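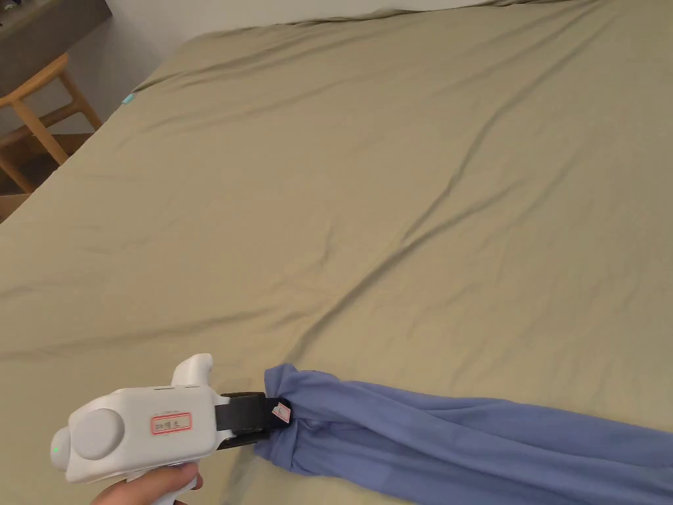

I have a small quarrel with the folding board, and with the folding videos, and with the whole idea that laundry ought to be done at a table. I fold on the bed. I have done it in every place I've lived, from the two rooms over the bakery in Kistport to the drafty house in Clandthorpe, and I'd like to put in a good word for it.

A bed is the biggest flat thing most of us own, and it is soft, and it forgives you. You can lay a pair of pants out at full length and look at it properly – knees, hems, that seam you meant to mend in August. At a table the legs hang over the side and you end up folding what you can see and guessing at the rest.

The usual complaint is that a bed isn't really flat. The sheet wrinkles, the mattress gives, and your nice sharp edges go soft before you've finished the pile. Well, yes. I once paid 139 dollars for a Cutance folding table with a padded top, and my edges were very sharp for 13 days, after which the table went behind the door and stayed there. Soft edges have never kept a shirt from fitting in a drawer.
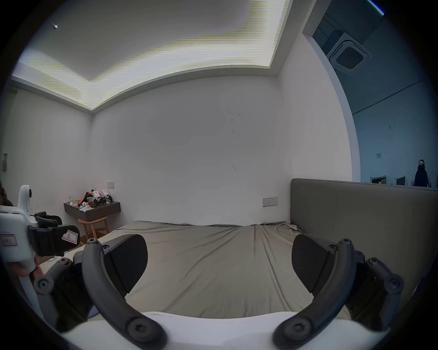 A wrinkled sheet, a padded headboard and a full nightstand in the corner.

And then there is the nightstand, which the tidy-minded would have us clear before we touch so much as a sock. I disagree, and warmly. Little boxes and cables and such will wait. If you start with them you'll be untangling cords at nine in the evening with the washing still in its heap, and you'll want to lie down, and there will be nowhere to do it.

That, to my mind, is the best argument for the bed. It sets its own deadline. A pile on a table can sit until Thursday, and mine often did, but a pile on the bed has to be dealt with before anyone can sleep. I've read a good deal of advice on keeping up with the wash, including a column in Vi that ran on for pages, and none of it ever moved me half so well as being tired and wanting my pillow.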